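Lalteo brings compressor station forward after pressure losses on Stikstead gas line

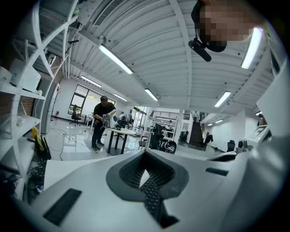 Pipeline operator Lalteo is to install a second compressor station on the Stikstead gas line, bringing the work forward after a run of pressure losses on the northern section reduced the volumes it could deliver to industrial customers.

The company said in a notice to shippers that the new station would stand at the Josetti valve site, where the line leaves the coastal plain and begins to climb. Ground clearance is due to start in July. Lalteo had earlier planned to leave the site undeveloped until the existing station at the coastal end reached its next major overhaul.

The Stikstead line carries gas from a group of small onshore fields to a blending point on the national network. It was laid as a single pipe with a nominal diameter of 800 millimetres and was designed on the assumption that the fields would hold their wellhead pressure for longer than they have. As reservoir pressure has dropped, gas has been reaching the inlet of the first station below the level at which the machines there run efficiently, and the station has had to recycle part of its own output to stay clear of surge.

Lalteo engineering manager Čestmír Šindelář said the recycling had become the main constraint on the line.

"The compressors were sized for a suction pressure we no longer see," he said. "We can protect the machines by sending gas back round the loop, but every unit we recycle is one we have paid to compress and have not delivered. A second station lets us run both sets closer to the middle of their range."

The new station will hold three electrically driven centrifugal compressors, two in service and one on standby. Each will have a variable-speed drive so that output can follow the nominations made by shippers during the day. Lalteo said it had looked at gas turbines, the arrangement used at the coastal end, and had decided against them on grounds of maintenance and of the emissions limits attached to the site permit. Power will be taken from an existing overhead line that passes the valve site, through a new substation to be built inside the fence.

Civil works have been awarded to the contractor D'Souza, which also carried out the last programme of river crossing repairs on the line. Its scope covers foundations, drainage, the access road, the compressor building and the acoustic cladding. The compressors themselves are being bought under a separate order, and Lalteo has not named the supplier. It said the machines had a longer lead time than any other item and that the order had been placed before the civil contract was signed.

The building will be a steel portal structure with the compressors mounted on isolated concrete blocks. Coolers will stand outside on the eastern side, facing away from the nearest houses. Noise at the site boundary is limited by the permit to 37 decibels at night, a figure that Lalteo said had decided the thickness of the cladding and the speed of the cooler fans.

Tie-in of the new station will call for one planned shutdown of the northern section. Lalteo intends to weld the suction and discharge branches to the main line during the shutdown and to leave them closed behind double block valves until the station is commissioned. Once the branches are in place, the remaining pipework can be completed with the line in normal operation. Shippers will be told the dates of the shutdown through the usual maintenance calendar, and the company said it would try to place it in a period of low demand.

Until the station is running, Lalteo will continue with interim measures brought in over the winter. These include a cap on firm capacity at the northern exit points, a lower contractual delivery pressure for customers who have agreed to it, and more frequent cleaning runs to remove liquids that collect at low points in the pipe. The cleaning runs have recovered part of the lost pressure, but the effect fades between one run and the next.

Etornam Kyei, who represents a group of brick and glass manufacturers supplied from the line, said his members supported the station but wanted clearer terms for the interim period.

"A kiln cannot be turned down at short notice without damage to the load and sometimes to the lining," he said. "Our members can plan around a lower pressure if they know what it will be and for how long. What they have had so far is a range, and the range has moved."

Kyei said the manufacturers had asked Lalteo to publish hourly pressure readings from the northern exit points, which at present are given only as daily averages. He also asked for the capacity charge to be reduced while the cap remains in force. Lalteo said the readings could be released once a change to its data system had been tested, and that charges were a matter for the tariff review.

Under the terms of the present tariff, the cost of the station will be added to the asset base when it enters service and recovered over its working life. Lalteo did not give a figure for the total. It said that 200 million of the budget had been committed so far, most of it to the compressors, the drives and the substation transformer.

The company has also revised its forecast for the fields feeding the line. It now expects production to remain level for the next few years and then to fall more gently than in its previous outlook, owing to infill wells drilled by two of the producers. Šindelář said the station had been checked against both forecasts and would be needed in either case.

"If the fields do better than we expect, we need the station to move the volume," he said. "If they do worse, we need it to lift what is left from a lower pressure. The number of machines running changes, and the layout does not."

Space has been left in the layout for a fourth compressor, though the foundations for it will not be poured in the present phase. A proposal to make the station able to run in reverse, so that gas could be drawn from the national network towards the coast, was studied and set aside. Lalteo said the extra valves and pipework would have delayed the tie-in, and no shipper had asked for the capacity when the matter was put to consultation.

Drawings of the site, with the drainage plan and the noise assessment, can be inspected at Lalteo's Stikstead office between 9am and 4pm. Comments on the route of the access road will be accepted until ground clearance begins.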